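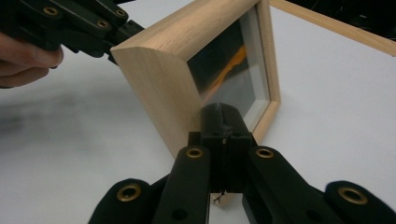 Tiefer Rahmen aus hellem Holz mit feiner Maserung.

Holzrahmen ölen, so mache ich das

Letzten Juni habe ich bei mir im Flur alles von der Wand genommen, und dabei ist mir aufgefallen, wie stumpf die unbehandelten Rahmen über die Jahre geworden sind. Also Öl drauf! Das geht wirklich leicht, man braucht nur etwas Geduld beim Trocknen.

Zuerst Rückwand, Bild und Glas herausnehmen und weit weg legen (ich habe einmal einen Druck vollgetropft, den mir Catinca geschenkt hatte, das vergesse ich nie). Dann mit feinem Schleifpapier, Körnung 240, immer in Faserrichtung über das Holz gehen. An gerundeten Kanten nur ganz leicht, die schleift man sonst schnell platt. Staub mit einem nebelfeuchten Tuch abnehmen und 20 Minuten warten.

Jetzt das Öl: ein paar Tropfen auf einen fusselfreien Lappen, dünn einreiben, 14 Minuten einziehen lassen und den Rest gründlich abwischen – was stehen bleibt, klebt noch nächste Woche. Über Nacht liegen lassen, am nächsten Abend die zweite Schicht.

Den Lappen bitte flach ausgebreitet draußen trocknen, niemals zusammengeknüllt in den Müll, der kann sich selbst entzünden!

Das Glas kommt erst wieder rein, wenn der Falz nicht mehr nach Öl riecht. Bei mir dauert das drei Tage.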